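Speaker notes: Baskets Before Shelves
Talk for the evening group at Kamley, September 2024
Speaker: Oratile Molefe

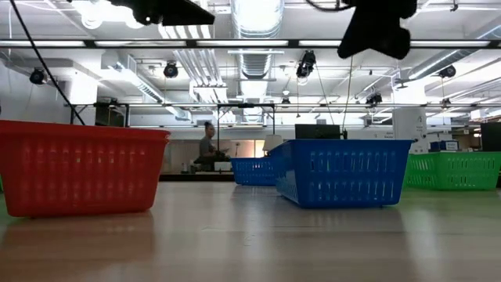
Slide 1. Four slotted baskets on the table: one red, two blue, one green.

Opening (keep it short)

Good evening, and thank you for coming. Thank Carla Qudah for the room and the tea. Say my name slowly, people always ask me to repeat it.

My subject tonight is small and a little bit boring, and I like it very much. I will speak about plastic baskets, and how we started to use them in the stock room at Nseir. You all know this kind of basket. It has holes in the sides, it costs little, and many of you have one under the sink now.

Ask: who has a basket at home with things in it they did not look at since last winter? Wait for hands. I raise my hand also.

Slide 1, stay on it for some minutes

I want people to look at the colors first. A red one on the left, blue in the middle, green at the right side. When you come into a room, you see the color before you read any label. At Nseir we had very good labels, printed, with small letters, and people still put the tape with the buttons.

So we gave each color one meaning:

Red is for things that must leave the room. Repairs, returns, borrowed things.
Blue is for things in daily use. We have more blue than other colors because we use more of these things.
Green is for things that wait for a decision.

Say clearly that the meaning is our choice. Another group can use red for kitchen and green for garden. Please do not change it every month. In our first weeks Bilal Chamoun and I changed green two times, and Carla Chamoun stopped speaking to us until lunch.

Then the slots. The sides have rows of small vertical slots. For cloth and yarn this is good, air can pass. For pins, small screws and pencils it is bad, they can go through or stick out. We put a flat tin inside for small things. Show the tin (it is in my bag, front pocket).

Then the rim. On the red one you can see it well, it is thick and rolled. I ask people to carry by the rim with two hands. A full basket of books is heavier than people expect.

Slide 2 (text only): How we began

We started in February with one cupboard. Inside were 469 things, counted by Carter Gill on the back of an old calendar. I was against the counting, I thought it was lost time. Later I was happy for it, we could see the difference. After the first sorting 257 things stayed in the cupboard and 177 went to other people. The rest was broken, and we threw it away.

Pause here. Somebody will ask what the strangest thing was. It was a bag with only left gloves.

Slide 3 (text only): The order of work

1. Clear one table completely. The floor is not good for the knees.
2. Put the baskets out with space between them.
3. Take everything from one shelf. Only one shelf!
4. Put each thing in a basket and do not discuss it for long.
5. Empty the red basket the same day.
6. Green can wait for 7 days. After this somebody must decide.

Number 5 is where we fail the most. Tell the story of the kettle from Skikalik, which we borrowed and which traveled in our red basket for one month. They were very polite about it.

If there is time: buying baskets

Measure the shelf before you go to the shop. I did not, and my first baskets were too long, the door could not close. Buy the same design in all colors if you can. It looks calm, and in most cases they go one inside the other when empty. At Rirkik they have round baskets, very pretty, but the corners of the shelf are lost.

Wash them with warm water, soap and an old toothbrush for the slots. Dry them upside down.

Questions I expect

Do we need four? No. Start with two, one for stay and one for go.

What about people who do not see colors well? This is a good question, and Carter asked it before me. We tie a ribbon on the rim: one knot for red, two knots for blue, three knots for green.

Does it work with children? With mine, sometimes.

Before people go

Remind them that the sheet for the next sorting morning is beside the door. We need one more person who can drive things to Rirkik. Give the tin to Carla Qudah after the talk, she wants to copy the size.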